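Home Archive Workshop notes Links About

Search this blog Enter keywords Go

Open day at Lesix: headphones, a wooden stand and a lot of waiting

22/02/2025

I have been on the Lesix mailing list since November, mostly for the surplus sales, and this was the first open day I have been able to get to. Entry was free with registration. They ran groups through in 36-minute slots, which sounds like a scheduling error but was kept to strictly. I booked two slots back to back and would do the same again, as the first one goes mostly on finding where to stand.

The layout was four bays off a central corridor. Two were static displays of older equipment. One was a talk with slides. The last was the manipulation bay, and I spent nearly all of my time there.

The task on offer was hanging over-ear headphones on a stand. It looks trivial and is not. A pair of headphones is two relatively heavy lumps joined by a springy band, and the earcups swivel on their own axes. Pick the band up anywhere other than the balance point and the whole thing rolls in the grip. The controller then has a good estimate of where its fingers are and a poor one of where the load is. Add a cable and there is a further piece of the object whose position is not a function of anything the arm is doing.

Our guide explained that the task had been chosen for that reason. The previous demonstration was peg insertion, which visitors found dull and which the arm rarely failed. Headphones give a useful spread of failures: a missed grasp, a good grasp with bad rotation, contact with the stand on approach, and release too early. They log all four separately. I asked whether a slow success counted the same as a quick one and was told yes, up to a time limit. I did not get a clear answer on what the limit was.

The control software is called Maurya. It takes in views from a fixed camera and a wrist camera, plus joint positions, and outputs short runs of motion which are replaced as newer ones become available. The policy running on the day had been trained on 200 demonstrations recorded by operators in the same bay. By current standards that is a small set. The guide was frank that it would not transfer to a different stand without more recording, and that moving the table would probably be enough to upset it.

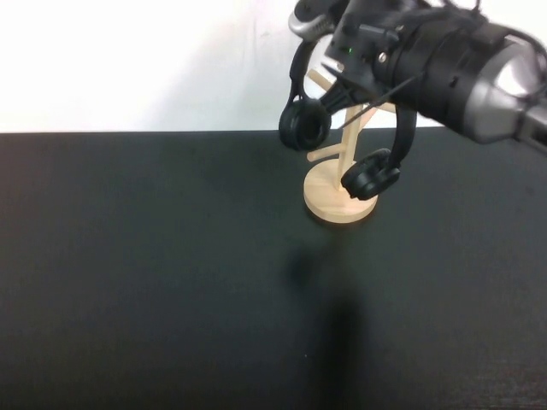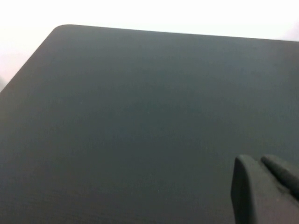
Manipulation bay at Lesix. First: headphones held by the band at the wooden stand. Second: close view over the dark surface, gripper fingers at lower right.

The grip in the first picture is near the middle of the headband, and the two earcups are still at different heights. This is the rotation problem in its plainest form. A central grasp does not guarantee a level load, particularly when the cups can turn and the slider arms may not be set to the same length. A person would correct it with a small roll of the wrist and not notice having done so. The arm needs to have seen the correction in its training data, and needs to recognise from the camera views that one is called for.

The stand is an awkward shape too. It branches like a small tree, with a short arm partway up the post and another near the top. For storage that is a sensible design. For a robot it means that an approach which is clear for the gripper can still put an earcup into a branch. It also means the target is hidden by the thing being carried at the moment you most want to see it. In the fixed view, parts of the upper post are already behind the band and the gripper.

The second picture shows the other difficulty, and I found it the more interesting of the two. From the wrist, with a large matte dark surface taking up nearly all of the view, there is very little to go on. No labels, no seams, fine grain at best. If you are trying to judge height or lateral motion from that, you are relying on an edge, a corner and the fingers themselves. I asked about printing a pattern on the work surfaces. The reply was that they had considered it and preferred to keep them plain, on the grounds that a policy trained over a pattern tends to lean on the pattern.

I watched seven attempts across my two slots. Five ended with the headphones hanging and staying put after release. One was a grasp that slipped on the lift. The last touched the stand on the way in and was stopped by the operator, who had a hand near the button throughout. Seven is far too few to draw anything from, and I mention it only for those who emailed to ask.

Resets were manual. An operator lifted the headphones off, put them back on the table at a new angle and restarted the sequence. It took longer than most of the attempts. Automatic resetting is on their list, and there was some talk of a second arm from Vullier doing it, but the unit had not been delivered.

The talk in the next bay covered Fuvov, their recording and annotation tool. It was competent and a bit long. The useful part was on discarding data: demonstrations where the operator hesitates are cut, but demonstrations where the operator makes an error and recovers are kept and tagged. That matches what I have found at a much smaller scale on my own bench, where deleting every untidy run left me with an arm that had no idea what to do once it was a centimetre off.

Practical notes for anyone going to the next one. Parking is at the rear and fills early. The corridor is narrow, and the viewing line in the manipulation bay is only two people deep before you lose sight of the table. Bring a jumper — the air conditioning is set for the equipment. Coffee was instant.

I have asked for the slides and will add a link if they turn up. My own gripper rebuild is still waiting on bearings, so the next post will most likely be the long-delayed one on cable strain relief.

Contact | Copyright, all rights reserved | Back to top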